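Moving the blog off hosted software

The old host raised its rates again in August, so the archive has moved. The site now runs as flat files on a small rented server at Drumgate. If you subscribe by feed, the address is unchanged and you should see no duplicates. If you do see duplicates, your reader is keying on the link instead of the entry ID, and marking everything as read once will clear it.

The export was the slow part. The old system produced a single XML file containing 2,401 entries, of which a little over half were drafts, revisions and empty placeholders. I wrote a short script to drop anything without a publish date, then ran the remainder through Clesel to get plain text with a header block on each file. Clesel handles headings and block quotes well. It handles nested lists badly, and it silently drops any table with a merged cell. I found 14 posts with such tables and retyped them by hand.

Character encoding took another evening. Posts from the first three years were stored as Latin-1 and labeled UTF-8, so every curly quote and degree sign came through as two junk characters. Converting the whole archive at once would have damaged the later posts. I split the files by year and converted only the old ones.

Redirects are in place for all of the old permalinks. The rules file passed 1,000 lines before I noticed that most of them followed the same pattern, and one regular expression now covers those.

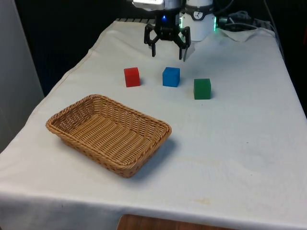

Search is the one feature I have not replaced. The old search box queried the database directly, and there is no database now. I tried building an index at publish time and loading it in the browser, but the index was larger than the rest of the page combined. Ekar offers a trimmed version that stores word stems only. I will test it next.

Comments are closed on anything older than 30 days. Existing comments are preserved at the bottom of each post as static text, in their original order. Broken links can be reported by email, and the address is in the footer.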